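Ranger ses compléments alimentaires dans une boîte ouverte : méthode et contrôle des dates

Rubrique : Maison — Rangement
Niveau : débutant
Durée : 40 minutes pour un foyer de deux à quatre personnes
Mis à jour en octobre

Les flacons de vitamines et de compléments finissent en général répartis entre la cuisine, la salle de bains et un tiroir de bureau. On rachète alors un produit déjà ouvert ailleurs, et les dates limites passent sans être relevées. La méthode exposée ici consiste à regrouper tous les contenants en un seul endroit, à les trier, puis à les ranger debout dans une boîte basse sans couvercle. Elle ne concerne pas les médicaments sur ordonnance, qui se rangent à part.

Matériel

Une boîte rectangulaire rigide, ouverte, à parois basses
Une table dégagée
Un chiffon microfibre
Un mètre ruban ou un réglet de 300 mm
Un feutre indélébile à pointe fine
Des étiquettes repositionnables
Un sac pour les produits à rapporter en pharmacie

Choix de la boîte

La hauteur des parois est le premier critère. Elle doit rester inférieure à celle du plus petit flacon, de sorte que le bouchon et le haut de l'étiquette dépassent. Une paroi qui arrive entre le tiers et la moitié du flacon suffit à le retenir lorsqu'on tire la boîte hors d'un placard. Au-delà, il faut soulever chaque contenant pour lire son nom.

Le fond doit être plat et lisse. Les fonds nervurés font pencher les petits diamètres. Un intérieur sombre et mat masque les traces de poussière colorée laissées par certaines gélules, mais il oblige à vérifier le nettoyage sous un bon éclairage. Les modèles Keler et Tustulier conviennent tous les deux ; le second a des angles plus vifs et perd un peu moins de place dans les coins.

Mesurer l'intérieur de la boîte et non l'extérieur. Pour un étagère profonde, placer le petit côté en façade : la boîte se tire alors comme un tiroir. Relever aussi la hauteur libre sous la tablette supérieure et garder une marge de deux doigts au-dessus du plus grand bouchon.

Étape 1 — Rassembler

Vider toutes les cachettes habituelles avant de commencer le tri : placards, trousses de toilette, sacs de sport, table de nuit. Poser la boîte vide à plat sur un côté de la table et les flacons de l'autre, debout, bouchon fermé. Laisser un passage entre les deux pour la main et le chiffon. Ne rien mettre dans la boîte à ce stade.
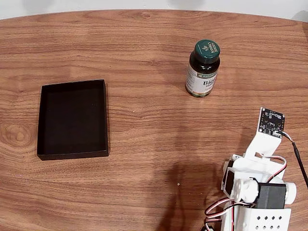 Travailler un flacon à la fois. Le prendre, le contrôler, l'essuyer, puis décider de sa destination avant de toucher au suivant. Le tri par lots paraît plus rapide, mais les dates se confondent dès que plusieurs contenants de même couleur sont ouverts ensemble.

Étape 2 — Contrôler

Relever les points suivants dans cet ordre :

Nom du produit et dosage par unité
Date indiquée par le fabricant, souvent imprimée sous le fond ou sur le bord de l'étiquette
État de la fermeture : le bouchon doit visser sans sauter de filet
Contenu : comprimés collés, gélules déformées, odeur inhabituelle

Si la date est illisible, le produit est écarté. Même règle pour un flacon sans étiquette ou dont le contenu a été transvasé. Les produits écartés vont directement dans le sac ; demander à la pharmacie lesquels elle reprend. Ne pas les verser dans l'évier.

Deux flacons entamés du même produit ne se mélangent pas. On garde les deux, le plus proche de sa date devant.

Étape 3 — Nettoyer et marquer

Essuyer le corps du flacon avec le chiffon à peine humide, puis le pas de vis à sec. L'humidité à l'intérieur du goulot est la cause la plus fréquente des comprimés agglomérés. Laisser en place le sachet déshydratant s'il y en a un.

Inscrire le mois d'ouverture sur une étiquette repositionnable, collée à l'arrière. Ne pas recouvrir la composition ni le numéro de lot. Sur le bouchon, une simple initiale permet de repérer l'utilisateur quand la boîte est vue de dessus.

Étape 4 — Disposer

Placer les flacons les plus hauts au fond et les plus bas en façade, étiquettes tournées vers l'avant. Les produits quotidiens occupent la première rangée. Les cures saisonnières passent derrière.

Laisser un emplacement libre. Une boîte pleine à ras bord se dérègle au premier achat, et les flacons supplémentaires retournent sur le plan de travail. Si l'ensemble bouge au transport, intercaler une bande de carton pliée — celle de l'emballage d'origine suffit.

Étape 5 — Emplacement définitif

Choisir un placard sec et fermé, loin du four et de la bouilloire. La salle de bains est à éviter. Avec des enfants dans le logement, la boîte se place en hauteur, derrière une porte verrouillable : une boîte sans couvercle n'offre aucune protection par elle-même.

Entretien

Reprendre l'étape 2 deux fois par an. Pour une boîte déjà triée, le contrôle prend plus de cinq minutes seulement si plusieurs produits ont été ajoutés depuis le dernier passage. Laver la boîte à l'eau savonneuse à cette occasion et la sécher complètement avant de la remplir.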